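3/4/19 – dye fade, blue and red, cotton swatches

Picked up where the November sheets stop. The lamp box was reset to the 640 setting after the fan swap, so old and new readings should not be put on one plot. I marked the old sheets in pencil.

Swatches are plain weave cotton, washed twice, no softener. Jonden blue went on at the weak strength and the strong one. The Seltley red went on at the strong one only – the weak bath came out patchy and I threw it away. Rinse water was tap. Sheila Penrose thinks the tap water is hard enough to matter and she may be right, but the November set used tap as well and I want one thing changed at a time.

Exposure was 100 hours, then a reading, then on to 300. Half of each swatch stayed under foil. Foil lifted at one corner on swatch 2, so the edge of the covered half is soft there. Read from the middle and ignore the rest.

Results so far:

- Weak blue: clear loss by the first reading, little further change by the second. The shade goes gray before it goes light.
- Strong blue: holds well to the first reading, then drops. Still usable for lining.
- Red: slight shift toward orange, depth nearly unchanged. Better than I expected from the Tototport report, which used wool.

The meter drifts if left on over lunch. Zero it on the white tile before each batch, and again after. I lost a morning to this.

Open point: whether the gray cast in the weak blue is the dye or something left in the cloth from the wash. Next run gets one unwashed swatch per bath. Also need a proper clamp for the foil, tape lets go in the heat.

Blue petals, blue petals, red roses:

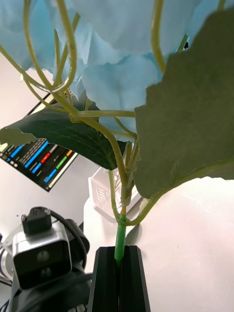
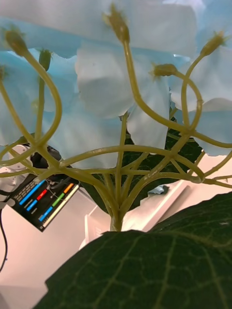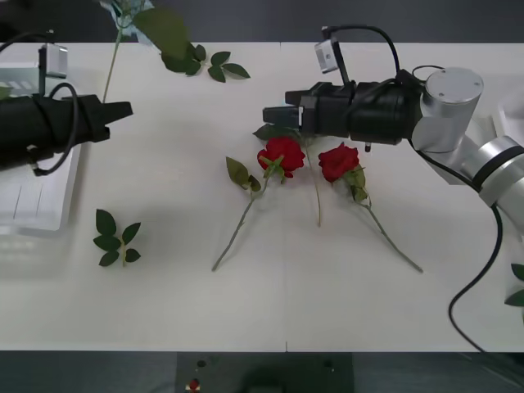

Natalie Staniforth read the sheets and wrote in the margin that the gray cast is more likely from the wash, having had the same thing on a weak green that went away when the detergent was left out. She wants the unwashed swatch run at both blue strengths, with the second rinse done in distilled water, and she would not quote the red figures to anyone until there is a repeat.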